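Gift Wrapping and Packing Assistant (seasonal, part-time)
Vunwood Stationers, Filali Street branch

Wrap customer purchases at the counter and pack postal orders. 30 hours per week, fixed term to the end of February. Two posts are available.

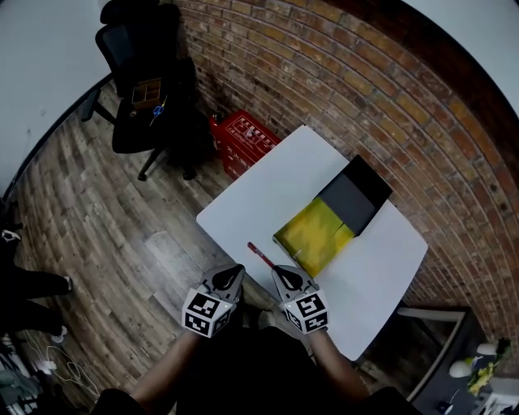

Part-wrapped box on a white table.

Applicants must be able to stand for long periods and measure and cut paper accurately. Full training is given. Staff discount applies after 2 weeks.

Apply in writing by 25th October, quoting reference 53.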